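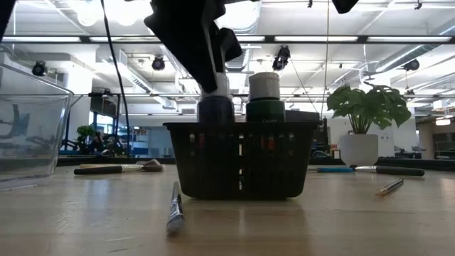
마카치(Makach) 책상용 바구니는 미술실, 공작실, 학습지원실처럼 여러 사람이 같은 책상을 번갈아 쓰는 공간에 맞추어 포켄(Foken) 교구사업부가 공급하는 직사각형 수납 용품입니다. 윗부분 테두리가 바깥으로 벌어져 있어 위에서 물건을 넣고 꺼내기 쉽고, 네 옆면은 격자 모양으로 뚫려 있습니다. 뚜껑이 있는 병은 밝은색 나무 책상 위의 검은색 바구니에서 보이는 바와 같이 나란히 세워 담는 것을 기본으로 합니다. 남색 병과 짙은 녹색 병은 몸통 색이 모두 어둡지만 흰 뚜껑이 테두리 위로 올라와 있어 앉은 자리에서도 위치를 확인할 수 있으며, 옆면의 틈으로는 안쪽에 든 물건의 빨간색과 흰색이 조금씩 비칩니다. 붓과 파란 손잡이 마커처럼 길이가 있는 도구는 사용하는 동안 바구니 둘레에 내려놓고, 정리 시간에 병 옆으로 모아 담습니다.

제품 개요

품명: 마카치 책상용 바구니
공급: 포켄 교구사업부
형태: 직사각형, 벌어진 테두리, 격자형 옆면
재질: 플라스틱
긴 변 길이: 28cm(테두리 바깥쪽 기준)
무게: 267g
색상: 검정
포장 단위: 낱개 또는 상자(28개입)
보증 기간: 납품일부터 3년
용도: 미술 및 공작 용품의 책상 위 수납, 운반, 임시 보관

긴 변의 길이는 테두리의 가장 넓은 부분에서 측정한 값입니다. 바닥은 테두리보다 좁으므로 선반 칸이나 서랍에 넣어 사용하고자 하는 기관에서는 바닥 치수가 아닌 위 치수를 기준으로 여유 공간을 확인하여 주시기 바랍니다.

구조와 사용상의 특징

옆면의 격자는 내용물을 확인하기 위한 구조이면서 통풍을 위한 구조입니다. 씻은 붓이나 물통을 담아 두었을 때 안쪽에 습기가 차는 것을 줄여 줍니다. 다만 격자의 틈보다 가는 물건은 옆으로 빠져나올 수 있습니다. 바늘, 압정, 낱개 구슬, 짧아진 색연필심 등은 별도의 작은 통에 넣은 다음 바구니에 담으십시오.

테두리는 손가락을 걸어 들 수 있도록 바깥쪽으로 펼쳐져 있습니다. 병을 담은 상태로 옮길 때에는 마주 보는 두 변을 양손으로 잡아야 합니다. 한쪽 변만 잡고 들면 내용물이 기울어지고, 뚜껑이 덜 잠긴 병에서는 물감이나 풀이 샐 수 있습니다.

검은색은 물감 자국이 눈에 덜 띄는 장점이 있으나, 안쪽에 굳은 풀이나 투명 바니시가 남아 있어도 알아보기 어렵습니다. 정기 점검 때에는 바구니를 비우고 밝은 곳에서 안쪽 모서리를 손으로 확인하시기를 권합니다. 색상 변경 주문은 받지 않습니다.

수납 구성 안내

마카치 바구니에는 칸막이가 포함되어 있지 않습니다. 수업마다 준비물이 달라지는 기관이 많아 내부를 나누지 않은 형태로 공급하고 있으며, 아래의 구성은 사업부가 납품 기관에 안내하는 기본 배치입니다.

채색 수업
물감병 또는 액상 재료병을 뒤쪽에 세우고, 낮고 납작한 물건은 뒤 테두리를 따라 붙여 둡니다. 앞쪽은 붓을 눕혀 넣을 자리로 비워 둡니다. 손잡이가 긴 붓은 털이 위로 향하게 비스듬히 기대어 놓습니다. 털이 바닥에 눌린 채로 보관된 붓은 모양이 되돌아오지 않는 경우가 많습니다.

표시 및 도안 작업
마커, 자, 지우개를 한 바구니에 담되 마커는 뚜껑이 닫혀 있는지 확인한 후 눕혀 보관합니다. 액체가 든 병과 종이류는 같은 바구니에 넣지 않습니다.

공동 책상
책상마다 바구니를 하나씩 배정하는 방식을 권장합니다. 책상 번호를 적은 표를 짧은 변의 테두리 아래에 묶어 두면 정리할 때 제자리를 찾기 쉽습니다. 격자면에는 접착식 이름표가 잘 붙지 않으므로 끈이나 고리가 달린 표를 사용하십시오.

병의 라벨은 바깥을 향하게 둡니다. 어두운 색의 병은 내용물의 색을 겉에서 구분하기 어렵고, 라벨이 병 아래쪽에 작게 붙은 제품은 바구니 옆면에 가려질 수 있습니다. 이러한 병에는 뚜껑 윗면에 내용물 이름을 한 번 더 적어 두시기 바랍니다.

함께 사용하는 품목

플룰텐트(Plultent) 투명 수납함
바구니보다 큰 투명 플라스틱 수납함입니다. 책상 왼쪽이나 오른쪽 한편에 놓고 정리 시간에 회수함으로 사용합니다. 벽면이 막혀 있어 격자형 바구니에 담기 어려운 자투리 종이, 천 조각, 작은 부속을 모으기에 적합합니다. 투명한 벽면은 긁힘이 눈에 잘 띄므로 거친 수세미의 사용을 피하고 부드러운 천으로 닦아 주십시오.

모건(Morgan) 붓 묶음
학교 및 복지시설용으로 구성한 붓 묶음입니다. 굵기별로 나누어 포장하며, 낱개 판매는 하지 않습니다. 붓의 금속 부분에 물이 오래 남으면 털이 빠지는 원인이 되므로 세척 후에는 물기를 눌러 닦고 눕혀 말린 다음 바구니에 넣으십시오.

두 품목은 마카치 바구니와 별도로 주문하여야 하며, 바구니 가격에 포함되지 않습니다. 병에 든 재료와 마커는 본 사업부의 공급 품목이 아닙니다.

책상 위 배치에 관한 권장 사항

바구니는 책상 가장자리에 걸치지 않게 놓고, 둘 이상이 함께 쓰는 책상에서는 가운데에 둡니다. 작업 중에 꺼낸 붓은 바구니 둘레에 두어도 무방하나, 털에 물감이 묻은 붓은 받침 위에 놓아야 합니다. 무늬가 드러나는 나무 상판은 표면 마감에 따라 액체를 흡수하는 정도가 다르므로 물감이나 잉크를 사용하는 수업에서는 상판에 보호지를 까는 것이 좋습니다. 광택이 있는 상판은 조명이 반사되어 바닥에 떨어진 투명한 액체를 놓치기 쉽습니다. 정리 후에는 앉은 눈높이에서 상판을 한 번 살펴보아 주십시오.

바구니 바닥에는 미끄럼 방지 고무가 부착되어 있지 않습니다. 경사 조절이 되는 제도용 책상에서는 상판을 수평으로 맞춘 상태에서만 사용하십시오.

정리 순서

수업을 마친 뒤의 정리는 다음 순서를 따르도록 안내하고 있습니다.
병의 뚜껑을 모두 잠급니다.
책상 위의 붓을 모아 세척 담당에게 전달합니다.
마커의 뚜껑을 확인하고 바구니에 넣습니다.
남은 종이와 부속은 투명 수납함으로 옮깁니다.
바구니를 들어 바닥 면을 닦은 다음 지정된 선반에 올립니다.

저학년 학급에서는 병을 교사가 먼저 회수한 후 나머지를 학생이 정리하도록 하는 편이 안전합니다. 병이 든 바구니를 학생이 혼자 옮기지 않도록 지도하여 주시기 바랍니다.

세척과 보관

일상적인 오염은 미지근한 물과 중성세제로 씻어 냅니다. 격자 사이에 굳은 수성 물감은 물에 담가 불린 뒤 솔로 문지르면 떨어집니다. 아세톤, 시너 등 용제의 사용은 표면을 무르게 하거나 변색시킬 수 있으므로 금합니다. 식기세척기와 열풍 건조기에는 넣지 마십시오.

보관할 때에는 빈 바구니끼리 겹쳐 쌓을 수 있습니다. 내용물이 든 바구니 위에 다른 바구니를 올리는 것은 허용되지 않습니다. 병이 테두리보다 높은 경우 위에 놓인 바구니가 뚜껑에 얹혀 넘어지게 됩니다. 난방기 옆이나 직사광선이 오래 드는 창가는 보관 장소로 적당하지 않습니다.

안전 및 주의 사항

본 제품은 식품 용기가 아닙니다. 조리 실습실에서 사용하는 경우에는 포장된 재료와 도구의 운반에 한하여 사용하십시오.
유리병을 여러 개 담을 때에는 병 사이에 천이나 종이를 끼워 부딪힘을 막으십시오.
테두리나 격자가 깨진 바구니는 즉시 사용을 중지하십시오. 파손된 면이 날카로울 수 있습니다.
발판이나 의자 대용으로 사용하지 마십시오.
유성 재료와 인화성 재료는 각 기관의 보관 규정을 우선하여 적용합니다.

주문 및 납품

낱개 주문과 상자 주문을 모두 받습니다. 상자 주문은 개봉하지 않은 상태로 출고되며, 한 학급에서 모두 사용하기 어려운 경우 같은 기관의 다른 부서와 나누어 쓰실 수 있도록 납품서를 분리하여 발행합니다. 견적 요청서에는 기관명, 납품 장소, 희망 수량, 검수 담당자의 연락처를 기재하여 주십시오. 승강기가 없는 건물의 위층 납품은 사전 협의가 필요합니다.

새 학기 준비 물량이 몰리는 2월에는 출고가 지연될 수 있으므로 해당 시기에 물품이 필요한 기관은 1월 중에 주문을 확정하여 주시기 바랍니다. 오후 3시 이후에 접수된 주문은 다음 영업일 접수분으로 처리합니다.

교환 및 보증

납품 시 파손이나 수량 부족이 확인되면 검수 담당자가 납품서에 내용을 적고 사업부에 통보하여야 합니다. 보증은 통상적인 사용 중에 발생한 테두리 갈라짐과 격자 파손에 적용됩니다. 용제에 의한 변형, 열에 의한 뒤틀림, 낙하로 인한 파손, 물감 착색은 보증 대상에 포함되지 않습니다. 보증 교환을 신청할 때에는 납품서 사본과 파손 부위의 사진을 함께 제출하십시오.

미사용 제품은 상자 포장이 훼손되지 않은 경우에 한하여 반품할 수 있으며, 왕복 운송비는 신청 기관이 부담합니다. 낱개로 주문한 제품도 이름표를 묶거나 표시를 한 뒤에는 반품이 제한됩니다.

자주 접수되는 문의

칸막이의 별도 구매 여부
현재 전용 칸막이는 공급하지 않습니다. 병이 넘어지는 것이 염려되는 경우에는 바닥이 넓은 병을 안쪽 모서리에 붙여 세우고 남은 공간에 접은 천을 넣어 고정하시기 바랍니다.

벽걸이 사용 여부
격자에 고리를 걸어 벽에 매다는 방식은 권장하지 않습니다. 옆면은 바구니 전체의 하중을 견디도록 설계되어 있지 않습니다.

견본 제공 여부
기관 단위의 구매를 검토 중인 경우 견본을 대여합니다. 대여한 견본은 세척한 상태로 반납하여 주십시오.

제품 문의: 포켄 교구사업부 수납용품 담당 프레셔스 벤터(Precious Venter)
견적 및 납품 문의는 기관 회원 페이지의 문의 양식으로 접수합니다.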